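Community Help > Bathrooms > Showers and Tubs > Replacing a tub with a shower

Change 60 inch tub to walk-in shower, is 36 inches of depth worth the trouble?

tromton_upstairs
Hello to all. We have a small bathroom on the upper floor with an old steel tub, 60 inches long and not very deep. We want to take it out and put a shower in the same place, with a low base and one glass panel. My budget for the materials is $2000, and the work I will do with my brother-in-law, except the plumbing in the floor.

My doubt is about the base. The tub is 30 inches from wall to front edge. The store offers me a base of the same depth, but also one of 36 inches from Zosov, which looks much more comfortable. If I take the bigger one, it comes out more into the room and the distance to the toilet becomes small. Also the drain of the tub is at the left end, and the 36 inch base has the drain in the center. The store says this is "no big problem", but they are not the ones who will open the floor.

Did anyone do this change? I would like to know if the extra depth is really felt when you stand inside, and what I must check before I order. The base can not be returned after it is delivered.

shower_pan_4
I did the same in my house two years ago and I went with the smaller depth. I will try to explain how I decided.

First I measured from the front of the future base to the front of the toilet and to the side of it. You must ask your local building office what distance they want, it is not the same everywhere. In my case the bigger base was not allowed, so the decision was made for me. Please do this before you look at any more catalogs.

Second, the drain. In an upper floor the pipe goes between the joists, or it has to cross them. If the joists run in the same direction as the tub, moving the drain to the center is often possible from above. If they run the other way, you will need to cut, and a joist should not be cut without somebody who knows the structure. Also a shower usually wants a 2 inch drain, and many old tubs have 1 1/2. So the floor will probably be opened in both cases, and this you should put in your budget now.

Third, draw it. I put tape on the floor of the bedroom in both sizes, with a chair where the toilet would be, and I stood inside and pretended to wash my hair. My wife found this very amusing. With the small size my elbow touched the "glass" only when I turned quickly. 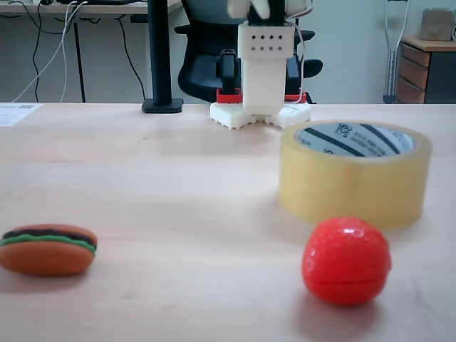 I also want to say something about the walls. When the tub is out, you will see that the wall board behind it ends at the height of the tub edge, and below there is nothing. It must be closed with cement board down to the base, with the flange of the base behind the finish. Check that the studs are straight there. Mine were not, and I lost one full evening with thin pieces of wood to correct them.

The base has to lie on mortar if the maker asks for it. I read the sheet from Apaza three times, because the English and the drawings did not say the same. I called them and they sent me a corrected page.

grout_and_regret
go for the 36. you will never be sorry for more space. my cousin has the small one and he hates it

tromton_upstairs
Thank you both. I looked under the floor from the closet side and the joists run along the tub, so this is good news. The plumber from Zedier comes in August to look at the drain. I will do the tape in the hallway, as our bedroom has carpet, and I will ask the building office about the toilet before I pay anything.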